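Stories > Short Fiction > The Long Gallery

October 10, 2020 | by Kirsty Farquharson
4 min read

Semura wanted the cloth back by noon. Folded. Not rolled, not bundled under somebody's arm. She'd said it on the phone twice and then sent a text that only said FOLDED.

So. Eleven-twenty. Mackay at the round red table in the gallery, sleeves down, hadn't eaten. The cloth had come out of the bag like a wet dog, all elbows. He shook it once and it went everywhere and settled crooked.

Light gray. Or gray until you looked at it a while, then sort of blue toward one corner. His grandmother would have called it dishwater and meant it kindly. It had been hers first. Tablecloth, then dust sheet, then the thing over the piano at Prerberg the summer they painted. Sixty-eight dollars new, she told everyone, in a year when sixty-eight dollars was a coat. Then she died in July and the cloth went to Semura, and the piano went to a school, and Mackay got the job of carrying things between people who weren't speaking.

Find a corner. That was how she taught it. Never mind the middle, the middle is a mess and will stay a mess, find a corner and the rest has to follow.

He found one. Lost it. Found a different one, or the same one.

Footsteps down the far end, the whole walkway rang with them. Jalley, with her coat on already.
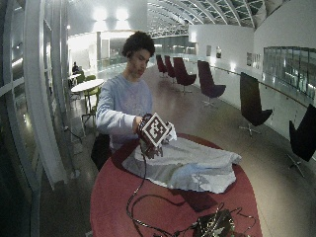

You're doing it from the wrong side, Jalley said. You want the long edge first, then the corners. Otherwise it twists on you and you'll be here till supper.

"She did corners first."

"She did corners first on a bed. With you on the other end of it."

Well. That was true. He had forgoten the other end. Two of them in the back yard, walking toward each other with the sheet sagging between, her hands coming up to meet his, dry and quick, taking the corners off him as if he'd been minding them for her. Back you go. Walk back. Now again. He must have been six. He thought it was a dance, he thought everybody's grandmother did it.

Eleven thirty-one.

"Does Semura know about the stain," Jalley said.

"What stain."

"Exactly. Fold it to the inside."

He laughed, first time all week. Let go of the corner and it dropped back into the creases. Started over, long edge. She was right, it lay down better. Half. Smoothed it with his forearm. The hem had come loose for a hand's width and somebody had sewn it up again in the wrong thread, big angry stitches, his own probably, age nine, home with the flu and told to make himself useful.

He didn't say anything about the stitches. Put his thumb over them.

"You could just keep it," Jalley said. "Tell her it got lost. Tell her Prerberg flooded."

"Prerberg's on a hill."

"Tell her it was a big flood."

He thought about it. He really did, he stood there and thought about it, the drawer it could go in, the phone ringing. Semura's face. Semura had sat with her the last nine nights and he had sat with her for one, and slept through most of that.

"Take the other end," he said.

Jalley looked at the time. Took her coat off, hung it over the chair. Came around the table and picked up her two corners, and they backed away from each other down the gallery untill the cloth lifted clear and hung there between them, not quite level.

"Now what?"

"Now walk," he said. "Toward me. Hands up."

Eleven forty. She walked.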